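3. Sorting Your First Basket

Now that your Bevitz sorting basket is out of its wrapping, set it on a table at a height that feels kind to your back, and put in a few pieces of cloth to get started.

1. Lay each piece in loosely, with one end near the rim where it's easy to reach.
2. Take hold of that end and lift slowly, letting the rest of the cloth follow along at its own pace.
3. Fold the piece or set it to one side, whichever you like, then go back for the next.

Note: Small loads really are nicer to work with, so please keep each one under 600 grams while you're learning. 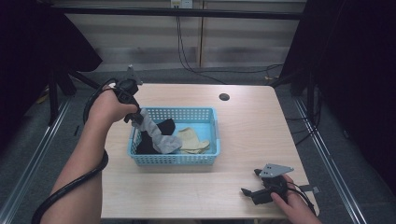
Fig. 3. Lifting the gray piece by its end.

Caution: If a piece catches on the grid sides, stop and free it by hand before you lift again.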